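Tipping everything onto the bed first - does it really work?

Mullora
I keep being told that the only way to sort out a bedroom is to put every loose thing on the bed and deal with it before you sleep. I've got a small room with a desk, a bed and more knick-knacks than I'd like, and I'm not convinced. Has anyone here stuck with it for more than a weekend? It sounds to me like a way of turning a messy shelf into a messy bed.

Thorlacius
Works for me. I can't go to bed until it's done, so it gets done. I start with one open box and anything that goes in stays. Tried it in November and the desk is still clear.

Widance
"Can't go to bed until it's done" only holds if you're not prepared to shove the lot on the floor at midnight. I was. Twice.

Sumeck
Sorting by type is where I think most of the advice falls down. Small stuff doesn't have a type. You end up with one pile called toys, one called pens and a great heap called other, and the heap is the part you wanted help with.

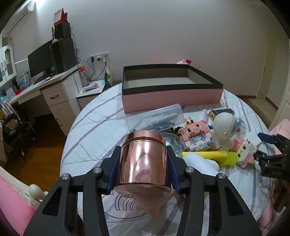 Boxes are my real quarrel with the method. People get the box out before they know what's going in it, and then everything has to suit the box. Take my bed: the pink one with the grey inside is open at the back, and in front of it there's a rose-gold canister with a screw lid, brick figures in pink and white, a highlighter and a clear case with numbers printed on it. Tell me which of those belong together. The canister is a container already, so now I'm being asked to put a container in a container. The brick figures don't want anything heavy on top of them. I'd leave the figures out on a shelf and stop pretending they need storing.

Thorlacius
They'd get dusty on a shelf. Mine did. Bits start dropping off when you clean them as well. I'd wrap them in a cloth and put them in the pink box, canister at the other end, job done.

Sumeck
And then I never look at them again. What's the point of owning them?

Widance
With Sumeck on the figures, not on the box. A box with a lid is fine for things you use twice a year. The highlighter should go in the desk drawer and I don't see why it went to the bed at all.

Mullora
That's my worry exactly. Half of what I'd tip out was already near where it lives. The guide I read had 711 comments under it, nearly all saying "life changing", and I couldn't find one from a person who'd gone back a few months later to say how the room looked.

Thorlacius
I've just told you how mine looks.

Mullora
Fair, that's one. I'll do the drawers tonight and leave the shelf alone. If the bed's still covered at eleven I'm blaming you.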